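Ticket: Sellow sim – episodes marked "success" with the item still in contact with other objects
Component: Clander task rules, living room set
Priority: normal
Status: resolved, one follow-up open

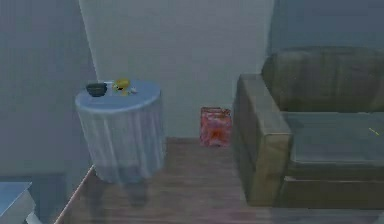 The rule for a pick-and-place episode in our Clander set is that the target has to start clear of anything else on the same surface, and it has to be named in a way that only one object fits. Whiteley's nightly check found episodes that break the first half of that rule and still pass. Of 1,459 episodes generated in July, 1,345 passed, and 125 of those that passed were flagged on manual review for start spacing. The render attached to this ticket is from the side table layout, with the dark bowl, the lumpy yellow item and the little white one all on the round top. The white item is right beside the yellow one near the back, and that is the spacing we need a number for.

Steps to reproduce
Load the side table layout with default placement. Reset until the two small items land next to each other. Run the scripted pick on the yellow item. The checker reports success even when the white item is pushed along with it.

Expected
The layout is rejected at reset, or the episode fails when a non-target object moves.

Actual
Neither happens. The reset passes and the episode is written to the Pleltley export as good.

Log

9:10 a.m. Confirmed on a clean install. Same result with three different seeds, so it isn't tied to one bad placement.

9:45 a.m. Checked the spacing test. It measures center to center and ignores object size. Two small objects can pass it with no room between them for a finger. The written standard says the gap is measured edge to edge. The code never matched the document.

10:30 a.m. Ruled out the tablecloth. The cloth is visual only and the collision shape is a plain disk under it. Height of the disk matches the cloth top within tolerance.

11:20 a.m. Aurelio Echevarría asked whether objects near the back rim should be rejected too. The standard has a rim margin but it is listed as "recommended," and the generator treats recommended items as off. Left as is for now. Moved to the follow-up.

1:15 p.m. Changed the spacing test to edge to edge, using the collision bounds. Also turned on the non-target motion check, which was in the config but commented out.

2:40 p.m. Reran the flagged seeds. All are now rejected at reset. Ran a batch of unflagged seeds as well and saw no new rejections.

3:30 p.m. Naming check. "Small yellow object" is not acceptable as a target name under the standard if the sofa cushion can also carry a small yellow-green item. Use the asset name plus the surface – for example, "on the side table." Template updated.

Resolution
Spacing test fixed and motion check enabled. Flagged episodes pulled from the Pleltley export. Please don't re-add them by hand, even if the pick looks fine on playback.

Follow-up (open)
Decide if the rim margin becomes required. Assigned to Aurelio.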